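Bonjour à toute l'équipe de Roltidness,

Voilà les nouvelles de novembre pour la salle de travail du Flomwood ! Je vous avais promis quelque chose de court et je sais déjà que je ne vais pas y arriver, alors prenez un café.

## Les tables

On en est à deux tables sur trois. Les plateaux viennent de chez Wasto, ils sont blancs, lisses, un peu brillants, et franchement ils changent la salle (les anciens étaient d'un marron triste, avec des traces de colle que trois générations de stagiaires ont essayé de gratter). La troisième table est commandée, elle devait arriver avec les autres mais le transporteur l'a laissée à son dépôt. J'ai rappelé deux fois, on me promet une livraison un mardi sans me dire lequel.

Pour le montage, on s'est débrouillés entre nous un après-midi, et à part un piètement monté à l'envers (le mien, je l'avoue) tout s'est bien passé. J'ai gardé les notices dans le classeur vert si vous voulez les voir lors de votre visite.

## Les panneaux transparents

C'était le gros morceau du trimestre. Vous vous souvenez qu'on hésitait entre des cloisons pleines et des panneaux transparents dressés au bord des tables. On a choisi les panneaux, surtout pour la lumière : la salle n'a de fenêtres que d'un côté et avec du plein, les places du fond auraient été dans le noir dès 16 heures. L'atelier Dovhaniuk s'est chargé de la découpe et de la pose, en une matinée, et ils sont repartis avec leurs chutes, ce qui m'a bien arrangée.

Vu par la tranche, le panneau se réduit à une fine ligne sombre le long du plateau, et c'est exactement la discrétion que je voulais. Par contre, le blanc renvoie la lumière en une grande traînée claire près du bord. On va vivre un peu avec avant de décider quoi que ce soit. 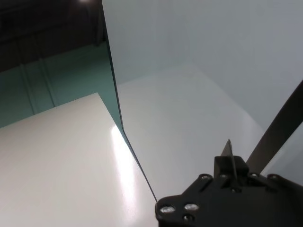 Dilek Yalçınkaya, elle, aurait pris du mat sans hésiter, et elle me l'a redit dès le premier matin : sur du brillant on a mal aux yeux au bout d'une heure, et on passera notre vie à essuyer des traces de doigts. Elle demande aussi qu'on colle un petit repère de couleur sur la tranche des panneaux, parce qu'à force de poser des cartons en vitesse, quelqu'un finira par en cogner un.

Pour le repère, je suis entièrement d'accord, j'ai déjà sorti le ruban adhésif ! Pour le mat, je suis plus partagée. On pourrait essayer un sous-main sur une seule table et voir si les gens s'en servent, ça coûterait trois fois rien. Rosângela Guimarães propose plutôt de tourner les tables d'un quart de tour, et je crois que je vais commencer par là.

## Les sous

Sur les 3 000 euros de l'enveloppe, il nous reste 766 euros. La troisième table est déjà payée, la pose aussi, donc ce reste est vraiment disponible. J'aimerais en mettre une partie dans des stores, si ça entre dans ce que vous acceptez de financer (la convention parle de « mobilier » et je ne sais pas si un store est un meuble, vous me direz).

## Ce qui vient

- réceptionner et monter la table manquante ;
- coller les repères sur les panneaux ;
- essayer la nouvelle orientation ;
- demander un devis pour les stores, si vous êtes d'accord.

Les factures de Wasto et de Dovhaniuk partent par courrier séparé. Si vous passez nous voir, évitez le dimanche, l'immeuble est fermé et la sonnette ne marche toujours pas.

À bientôt !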